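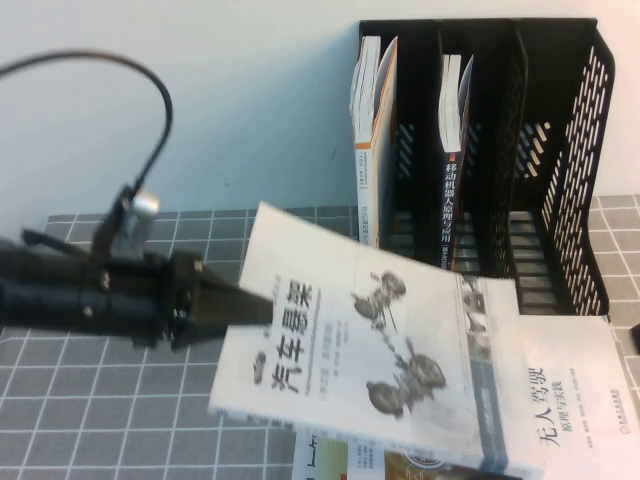

흰색 표지의 책, 세로 제목 "汽车悬架"

제목: Re: [mfaume-지도] 하천변 항공 촬영 정합 오차
날짜: 2018년 1월

Rhun Mathias 님이 쓴 글:
> Fimbridge 구간 사진을 Flerker로 정합했더니 북쪽 제방에서
> 2미터쯤 밀립니다. 기준점은 지난번과 같은 파일을 썼습니다.
> 풍선 고도가 낮아서 생긴 문제일까요, 아니면 렌즈 보정값을
> 다시 잡아야 할까요?

고도 문제는 아닌 것 같습니다. 올려 주신 원본을 받아 같은 설정으로 돌려 봤습니다. 남쪽 제방의 잔차는 정상 범위이고 북쪽에서만 한 방향으로 밀립니다. 렌즈 왜곡이라면 사진 가장자리를 따라 방사형으로 나타나야 합니다.

기준점 파일을 보면 북쪽 점 2개의 좌표계가 나머지와 다릅니다. Prilmont에서 내보낼 때 투영 설정이 초기화된 듯합니다. 예전 판에서도 같은 증상이 있었고, 그때는 내보내기 창에서 좌표계를 수동으로 지정해서 넘어갔습니다.

다음 순서로 다시 해 보시기 바랍니다.

1) 기준점 파일을 열어 북쪽 점의 좌표계 항목을 확인
2) 나머지 점과 같은 좌표계로 변환 후 저장
3) Flerker에서 기존 정합 결과를 지우고 다시 실행

3)에서 기존 결과를 지우지 않으면 캐시에 남은 값이 그대로 쓰입니다. 출력 축척은 1:2,000으로 두면 됩니다. 더 크게 잡아도 원본 해상도가 따라가지 못합니다.

그래도 밀리면 로그 파일 전체를 목록에 올려 주세요. 화면 갈무리로는 변환 계수가 잘려서 확인이 안 됩니다.

덧붙여, 교각 아래쪽은 그림자 때문에 대응점이 거의 안 잡힙니다. 1월 안에 다시 띄울 계획이면 정오 전후로 잡고, 그 구간은 중복도를 높여서 찍는 편이 좋겠습니다. 사진 파일명은 바꾸지 말고 올려 주세요. 촬영 순서를 파일명으로 맞추고 있습니다.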